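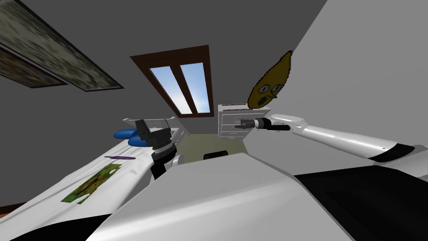
Plaloretti-Verfahren

Das Plaloretti-Verfahren (im Alltag meistens nur Plaloretti, in älteren Texten auch Spaltlabeln) ist eine Methode aus dem Roboterlernen, mit der ein zweiarmiger Roboter in der Simulation übt, dünne und flache Gegenstände zu greifen: Karten, Stifte, Lineale, Heftchen, solche Sachen. Wer schon mal versucht hat, eine Spielkarte mit dicken Skihandschuhen vom Tisch zu kriegen, kennt das Problem. Ich schreibe diesen Artikel als jemand, der ziemlich lange mit dem Verfahren gearbeitet hat, also bitte nicht wundern, wenn ich zwischendurch ins Erzählen komme!

Entwickelt wurde es in Drastitz von Eylül Kırmızıgül, die damals eigentlich an etwas ganz anderem saß, nämlich an der Armkoordination beim Aufräumen von Zimmern. Die erste öffentliche Fassung trägt das Datum 15. Dezember 2021. Der Name hat übrigens keine tiefere Bedeutung, so hieß einfach der Ordner auf dem Rechner, und als die ersten Leute danach fragten, war es zum Umbenennen zu spät.

Grundidee

Beim gewöhnlichen Imitationslernen steuert ein Mensch den simulierten Roboter, das System zeichnet Kamerabilder und Gelenkstellungen auf, und am Ende bekommt jede Aufnahme ein Etikett: geklappt oder nicht geklappt. Bei einer Tasse reicht das völlig. Bei einer Karte ist der Weg dorthin viel heikler, denn zwischen »die Finger stehen richtig« und »die Finger schieben das Ding vor sich her« liegt manchmal nur ein winziges Stück Weg, und genau dieses Stück geht im Etikett für die ganze Aufnahme unter.

Plaloretti zerlegt deshalb die Annäherung und beurteilt den Spalt zwischen den Fingern Bild für Bild. Dafür gibt es 3 Zustände. »Außen« heißt, der Gegenstand liegt noch vor oder neben dem Greifer. »Im Spalt« heißt, er befindet sich zwischen den Fingern, ohne dass er gehalten wird. »Gehalten« erklärt sich von selbst. Der mittlere Zustand ist der ganze Witz an der Sache: Er sagt dem Netz, dass es jetzt zentrieren und erst danach schließen soll.

Zu jedem Bild im mittleren Zustand kommt noch ein Versatzwert. Der gibt an, wie weit der Gegenstand aus der Mitte des Spalts gerutscht ist, und zwar mit Vorzeichen, also links oder rechts. In der Simulation bekommt man diesen Wert geschenkt, weil der Physikrechner ja alle Positionen kennt (herrlich, wenn man vorher monatelang von Hand gelabelt hat). Auf dem echten Roboter gibt es ihn nicht mehr, dort muss das Netz ihn aus dem Kamerabild schätzen. 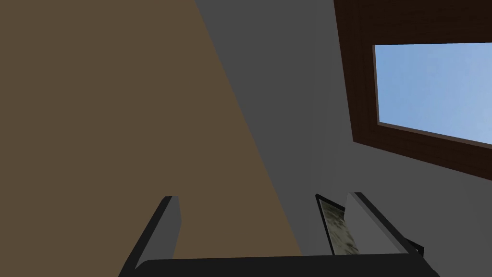 Der Versatzwert ist der Teil, über den ich in Schulungen am längsten rede, weil ihn alle zuerst für überflüssig halten. Ein Greifer mit parallelen Fingern zentriert doch von allein, heißt es dann – und bei einem schweren Klotz mag das stimmen. Steht aber so ein schmales, grünlich geflecktes Teil innen dicht am rechten Finger und ist bis zum linken noch reichlich Luft, dann bekommt das Bild bei uns »im Spalt« mit deutlichem Versatz nach rechts. Auf »gehalten« zu tippen wäre voreilig, auch wenn das Teil schon halb hinter dem Finger verschwindet. Das Muster hilft bei der Schätzung ein bisschen, vor einer glatten grauen Wand und einer glatten braunen Fläche hebt sich Gesprenkeltes einfach gut ab. Einfarbig graue Gegenstände sind vor derselben Wand eine Quälerei.

Ablauf

Ein Durchgang fängt mit Vorführungen an. Im ursprünglichen Datensatz sind es 153, alle von Hand ferngesteuert, alle in simulierten Wohnräumen mit Möbeln, Fenstern und Kleinkram auf den Ablagen. Danach läuft die Zustandserkennung darüber und schneidet die Stellen heraus, an denen der Zustand wechselt. Um jeden Wechsel herum erzeugt das Verfahren 20 Varianten mit leicht verschobener Hand, dreht auch mal das Handgelenk ein wenig und lässt den Physikrechner entscheiden, was daraus wird. Manche Varianten enden mit einem sauberen Griff, andere schubsen die Karte vom Regal. Beides wird behalten!

Trainiert wird anschließend mit 2 Netzausgängen, die sich denselben Bildteil teilen. Der eine liefert den Zustand samt Versatz, der andere die nächste Armbewegung. Beim Ausführen darf der zweite Ausgang den Schließbefehl erst geben, wenn der erste einen kleinen Versatz meldet. Diese Sperre klingt primitiv, das gebe ich gern zu, und ich habe auch mehrmals versucht, sie durch etwas Eleganteres zu ersetzen. Eingebaut ist sie immer noch.

Kamerablick

Genutzt werden ein Blick vom Körper des Roboters aus und ein Blick vom Handgelenk. Der Körperblick sucht den Gegenstand und bringt den Arm in die Nähe, für den Spalt zählt dann fast nur noch das Handgelenk. Schräge, gekippte Ansichten sind dabei ausdrücklich erwünscht. In frühen Fassungen hatten wir die Körperkamera immer schön gerade ausgerichtet, und das Netz war prompt verloren, sobald sich der Oberkörper neigte. Seitdem wird beim Aufnehmen ordentlich gekippt.

Bekannte Varianten

Wevero heißt eine Abwandlung, die ohne Versatzwert auskommt und stattdessen beide Finger getrennt bewertet. Sie braucht weniger Rechenzeit und ist bei Stiften recht brauchbar, bei flach liegenden Karten finde ich sie störrisch. Jireš geht in die andere Richtung und schätzt zusätzlich, wie stark der Gegenstand geneigt ist. Das hilft bei allem, was hochkant steht oder an etwas lehnt, macht das Training aber zäh. Wer gerade erst anfängt, sollte meiner Meinung nach die Grundfassung nehmen und sich Jireš für später aufheben.

Grenzen und Kritik

Der häufigste Einwand betrifft den Übergang zum echten Gerät, und der ist berechtigt. Simulierte Oberflächen sind glatt, gleichmäßig beleuchtet und haben harte Kanten, da lässt sich ein Spalt wunderbar beurteilen. Mit spiegelnden Tischplatten oder durchsichtigen Hüllen kommt das Verfahren schlecht zurecht. Auch biegsame Dinge sind schwierig, der Versatzwert geht nämlich davon aus, dass ein Gegenstand überall gleich weit vom Finger entfernt ist, und eine gewellte Postkarte hält sich nicht daran.

Eylül Kırmızıgül selbst hat außerdem früh darauf hingewiesen, dass der Zustand »im Spalt« nichts über die Tiefe verrät. Ein Blatt kann hübsch mittig stehen und trotzdem nur von den Fingerspitzen erwischt werden. Im März kam deshalb eine Erweiterung dazu, die den Abstand zur Greiferbasis mitführt. Sie ist noch nicht in allen Fassungen enthalten, also beim Vergleichen von Ergebnissen bitte nachsehen, mit welcher trainiert wurde – ich bin da selbst schon drauf reingefallen und habe einen Nachmittag lang zwei Kurven verglichen, die gar nicht zusammengehörten.

Siehe auch: Imitationslernen, Parallelgreifer, Handgelenkkamera, Wevero, Jireš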